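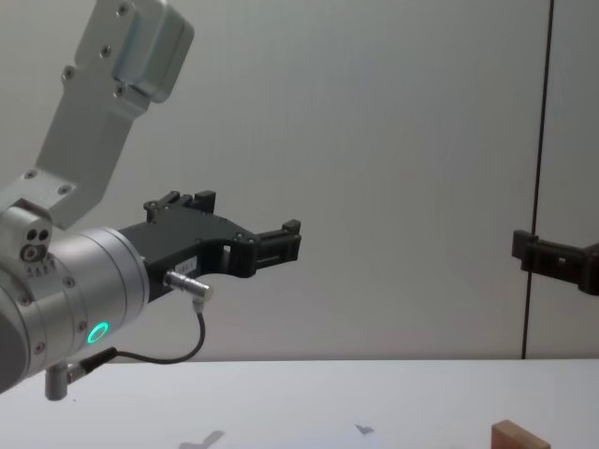 Last changed: 9/14/25

The Kaewsai cable fault was a recurring failure of the gripper wiring on two-armed robot cells built by Tulach and used at the Pallumach workshop. It caused a gripper to lose its signal while the arm was moving, and in several cases the part it was holding was dropped. The fault takes its name from the cell on which it was first logged.

Background
Each arm in the cell carries a black two-finger gripper fixed to a silver wrist housing. Power and signal reach the gripper through a thin black cable, which runs in a loop under the gripper between a metal plug and a fitting near the wrist. The cells were used for passing small parts, including wooden test blocks, from one arm to the other.

Fault
The first stoppage was recorded in May, after 11 days of normal running. The gripper stopped answering commands part way through a handover, but the green ring on the wrist stayed lit - operators took this to mean that the whole arm was healthy. The ring showed only the state of the arm itself and took no account of the gripper. Over the following weeks 29 stoppages were logged, nine of them with a dropped part. There were no injuries.

Cause
Wichai Kongkaew, the maintenance engineer, traced the fault to the collar of the plug. It had worked loose as the wrist turned, and the loop of cable pulled on it at the end of each turn. Kemex, which supplied the cables, found broken strands in two of those sent back. The wear began at 800 wrist turns.

Changes
Wrist travel was limited in software and the collar was added to the daily checks. A lost gripper signal now stops both arms. Older cells kept the original cable - see Tulach wrist fittings.

See also
Cable strain relief
Protective stop
Tulach wrist fittings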